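About Stindden

Small things, put where they belong
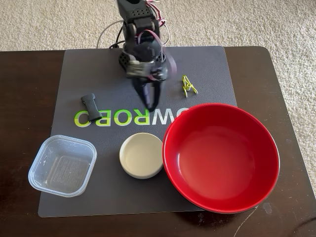

Tegan Dunstan wrote to ask whether a grown adult really needs to pay someone to go through a kitchen drawer. She had lived with hers for years, she said, and apart from the time it jammed shut with the can opener inside, they had gotten along fine. We sent her our price list. She booked the half day.

Stindden is a sorting service for the little stuff. Closets and garages already have plenty of people to rescue them. We take the drawer by the phone charger, the bowl on top of the fridge, the coffee can of parts that came off something. If it fits in your hand and you don't know what it is, you've come to the right page.

How we got here

Rawiri Gilchrist and Isla Nepia started the business one February at Isla's dining table, after a move in which every box was labeled "misc." There were 24 of them. They laid down a mat so the table wouldn't get scratched, put out some bowls, and agreed to be finished by lunch. They were finished in April. By then they had a method, and two neighbors had asked if it was for hire.

Wiremu Merrick joined the next year to do the driving and has since developed strong views on rubber bands.

How a session goes

We clear one table and put down a mat. The containers go in a row along the near edge, where you can reach them without leaning over the pile. Three is our usual number. At five, people start inventing categories like "sort of a hook."

Things come out a few at a time. Dumping the whole drawer is more dramatic, and we'll let you do it if you insist, but the session will run long and you'll pay for it. Each piece gets picked up, looked at and dropped in a container. Clips with clips. Rubbery pet-or-kid items together until someone claims them. Whatever can't be named stays on the mat until the end, when we go through it again in a slightly worse mood.

You make all the decisions. We have opinions about them and will try to keep our faces still.

What it costs

A half day is $400, which covers one table, two of us and a set of containers you keep. A single drawer is $65. Batteries, loose screws and foreign coins are included. Glitter is extra.

Our record for one drawer is 531 pieces, and the owner has asked us to leave her name off this page. She kept 24 of them. We consider that a good day.

What we don't do

Paperwork, photographs, jewelry with a story attached, or anything you'd like gone before your spouse gets home.

Getting in touch

Jolene McKinnon answers the phone until four in the afternoon. Tell her which drawer. She will ask what's in it, and "I'd rather not say" is fine. She has a box for that on the form.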